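Print this thread | E-mail this thread

Top sheet: yes or no?

donorness_deb
Settle something for me. My partner grew up with a doona and a fitted sheet and that's it. I grew up with a flat sheet on top, tucked in hard at the foot, and I can't sleep without one. We've been kicking the thing up and down the mattress since February and I'm over it. Who's right?

Radu63
He is, sorry! Flat sheet ends up in a knot round your ankles by two in the morning. Wash the doona cover once a week and you're done. I've got two kids and I'm not tucking in anything for anyone.

funora
Nope nope nope. A doona cover is a pain to get back on (corners! the buttons!) and a flat sheet goes through the wash with the towels. My mum did 18 years of nursing and her corners never came out. In summer I sleep under the sheet alone and the doona lives in the cupboard.

Ubaldo Mazza
Depends on your mattress. Ours is one of those very deep ones and a standard flat sheet won't reach under at the foot, so of course it wanders. Go up a size. I paid $59 for a king flat to go on our queen and it has stayed put ever since, even with the dog.

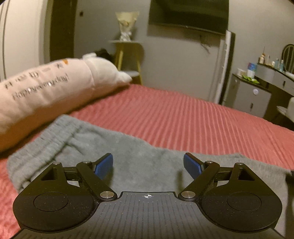

Bedroom, this morning

Ubaldo Mazza
Forgot to say, cotton percale, a bit crisp for the first few washes and then lovely.

Radu63
$59 for one sheet?? I got a whole set for 30 at the Heltach clearance and they're fine. Bit pilly.

funora
"Bit pilly" is why yours end up round your ankles, Radu, they grab your pyjamas!

Radu63
Who wears pyjamas in this weather

donorness_deb
OK, so I measured and our mattress is way deeper than I thought, which might explain the foot end. I like the size up idea. He says he'll give it a fortnight if I stop doing the hospital corners on his side, because he reckons he can't move his feet. Is that a thing, tucking one side only?

Ubaldo Mazza
We do it. Tuck yours, leave his hanging. Looks a bit scruffy but the doona covers it.

funora
I'd rather have separate beds lol

Print this thread | E-mail this thread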